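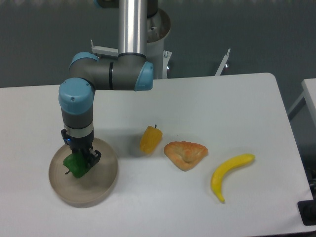

How long does a plain flatbread dough need to rest before it rolls out easily?

With the flours we tried, 40 minutes was enough, and a longer rest gave the cook very little in return.

4. Resting the dough

We were delighted by how much this part of the study had to tell us. Resting is the step home cooks skip most readily, and recipes are all over the map on it: some ask for a damp cloth and a short wait, some say overnight, and a good many say nothing at all. In the Otine households the usual habit was to rest the dough while the vegetables were being cut up, so the length of the rest depended on what was for dinner. In Redska, where the breads are thinner and cooked on a dry pan, the dough was often made straight after breakfast and left until the midday meal.

4.1 Doughs and cooks

All 167 doughs in this part were made from 600 g of flour, with salt, a little oil and warm water added by feel. We thought hard about fixing the amount of water and decided against it. Cooks who know their flour stop pouring when the dough tells them to, and a set amount would have taken that skill out of their hands. We weighed the jug before and after instead. The three flours were a fine whole wheat, a coarse whole wheat from the mill at Pai, and an ordinary white all-purpose flour. Each cook worked in her or his own kitchen, with the usual bowl and rolling pin, and rated every ball of dough as it was rolled: tight, fair or easy.

4.2 What the rest changed

The coarse flour from Pai showed the biggest change, and it was a joy to follow! Straight after kneading it was gritty and tore at the edges, and almost every cook called it tight. After the rest the same dough had taken up its water, the bran had softened, and the rounds rolled out thin without springing back. The fine whole wheat behaved the same way in a milder form. White flour was the surprise for us -- we had expected it to need the least rest, and for tearing that held true, but it pulled back under the pin more stubbornly than either of the whole wheats until it had been left alone for a while.

Very long rests brought their own troubles. Doughs left out through a warm morning turned slack and sticky, and the cooks dusted them with so much extra flour that the finished breads came out dry and leathery. Several of them had noticed this for years and simply put it down to bad flour. Doughs kept in the refrigerator held up far better, though they had to come back to room temperature before anyone enjoyed rolling them.

Covering mattered more than we had planned for. A dough left bare formed a skin, and the skin showed up later as hard flecks in the bread. A damp cloth, an upturned bowl and a lidded pot all prevented it equally well, and we saw no reason to prefer one over another.

Figure 3. White table, with the arm reaching down over it.
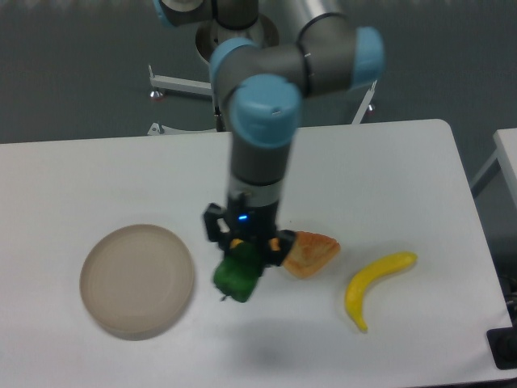 Lino Sala wrote, after reading a draft of this section, that we had made too little of the kneading. A dough kneaded well, in his view, needs only half the rest, and a cook in a hurry would do better to put the time there. He may well be right for the white flour, where our hardest kneaders did report easier rolling early on. For the coarse flour we found no sign of it. Kneading longer made those doughs smoother to the touch, yet they still tore when rolled too soon, and we think the bran just needs time to drink.

4.3 Softness after cooking

Breads were tasted warm from the pan and again at the evening meal. Warm, the difference between rested and unrested doughs was small, and butter hid most of it. By evening it was plain to everyone at the table: the rested breads still folded around a spoonful of lentils, and the unrested ones cracked along the fold. This matters a great deal in homes where bread is cooked once and eaten twice, as it was in nearly all of the Storngate kitchens.

Lucrezia Pagano's earlier notes on oil in the dough point the same way, and we would love to see the two tried together. Our cooks all used oil, so we cannot say how much of the evening softness was owed to it. A repeat with the oil left out is planned for April, using the coarse flour only.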